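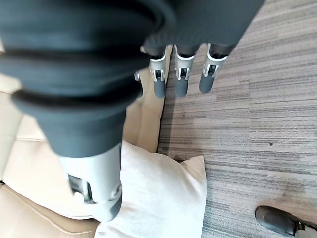 Couch seat cushions sliding forward on a flat deck — what holds?

Posted by Shaimaa Ramadan in Furniture and Upholstery

I have a two-seat couch with loose seat cushions on a flat fabric-covered deck. The cushions move forward under normal use and need to be pushed back every evening. The gap that opens at the back is wide enough to lose a remote in.

The deck measures 58 inches across the inside of the arms. The cushion covers have zippers at the rear and the same fabric on both faces. There are no ties or snaps, and no sign that there ever were any.

I have tried a bath towel folded flat under each cushion. It bunched up within a day. I would prefer a fix that does not involve sewing, and the covers have to come off for washing. Is rug underlay strong enough, or does it crumble?

Dalia Metwally

Rug underlay works if you buy the right kind. The thin open mesh sold for kitchen drawers is too light and tears at the corners. Use the thicker rubber type.

Procedure:

Take the cushions off and vacuum the deck, including the crevice along the back and both arms. Grip is poor on dust and crumbs.

Cut one piece of underlay for the whole deck, 2 inches short of the front edge so it does not show. One piece holds better than separate ones because it has less edge to curl. For your couch, cut it slightly under 58 inches wide so that it lies flat between the arms.

Tuck the extra at the back down into the crevice. Set the cushions in from above — if you slide them in from the front, they drag the underlay with them.

Some rubber products can mark vinyl or finished leather. Fabric is normally fine, but leave a scrap under one corner for a week and check it first.

I replaced mine after two years when it began to shed. It comes up in one piece and the crumbs vacuum out.

Adel Belhaj

Flip the cushions. Mine quit moving after that, no idea why.

Mabli Voyle

Check the slope of the deck before buying anything. Put a level on it front to back with the cushions off. It should be level or drop slightly toward the back. If it drops toward the front, the webbing or springs at the front have sagged, and underlay will only slow the cushions down.

If the deck is sound, hook-and-loop tape also works. Run two strips front to back under each cushion, hook side on the deck and loop side on the cover. Adhesive tape tends to let go of woven fabric, so this does mean some hand stitching. Close the strips with a spare piece before washing the covers, or the loop side will collect lint.

I would try Dalia's method first. It costs less and leaves nothing attached to the couch.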